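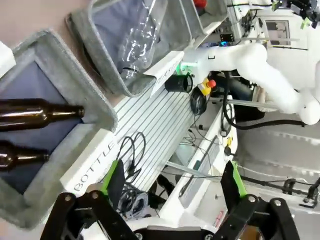 Two brown bottles in the BOTTLE bin, PLASTIC next door, gripper open above the table.

Workshop tips: sharing a sorting bench with a robot arm

We've had arms on the sorting benches at Lelleleck since October and I'm still a bit giddy about it! Half the questions I get from other workshops are about the arm itself, and the other half are about the boring stuff round it (bins, labels, cables, who stands where), and the boring stuff is where you save your afternoon. So these are the tips we pass on to people starting out, in no special order.

Use soft bins for glass. Felt ones are lovely. They're quiet, they fold flat when you want to wash the bench, and a bottle set down a touch too hard just goes thud. Pick a lining in a dark colour and wipe it out on Wednesday, or whenever you do your big clean. Brown glass shows up fine on navy. Very dark green is harder on tired eyes, so put a lamp on that side.

Label the rim, in capitals, on something stiff. One word is plenty. The arm may not care, but Raimonds Kazlauskienė comes in at four to take over from me and she wants to see which bin is which from the door. We tried little pictures first and had a long argument over whether one of them was a jar.

Empty early! An overfull bin is the thing that stops us most. A hand-sorter nudges the pile over without thinking, and the arm won't. We empty at 20 items a bin and the stops nearly vanished.

Coil your spare cable and tie it. Loops lying on a slotted table get dragged about, and then they're under a bottle, and then you're on your knees with a torch. Saulius Kļaviņa uses the reusable hook-and-loop ties and keeps a bundle in his apron. Tape works too but leaves gunk in the slots (a wooden skewer and warm soapy water gets it out, with the power off, please).

Keep the red button clear. No mugs, no gloves, no clipboards leaning on it. Everyone who works the bench presses it once on their first day so they know how it feels under the hand. It's a good solid clunk and people grin.

Wipe the finger pads. Sticky beer residue builds up and the bottles start to slip. Stop the arm first, then use a damp cloth and let the pads dry. Skip the strong cleaners; Willy Jansen had a set go shiny and hard on the Plitar bench after a fortnight of degreaser.

Talk about the jobs before the arm arrives. We did this late and I wish we hadn't. Four of us sorted by hand and all four are still here, but the days look different. I used to go home with a sore wrist and the smell of old lager in my sleeves. Now I check the odd ones, sort out the things the arm hesitates over, and teach the new starters. Edivaldo Conceição missed the chat across the table, so we moved the tea break forward and made it longer, and that helped more than I'd have guessed.

Write down the odd ones. We keep a notebook by the bench, with over 100 entries so far: squashed bottles, bottles with a lid jammed inside, a salt cellar. Cayetano Manzano reads it through and changes the settings from it, and he always tells us what he changed. Ask for that if you can get it. You feel like part of the thing.

Next on my list is a better rinsing rack. If you've built one that drains properly, please send me a drawing!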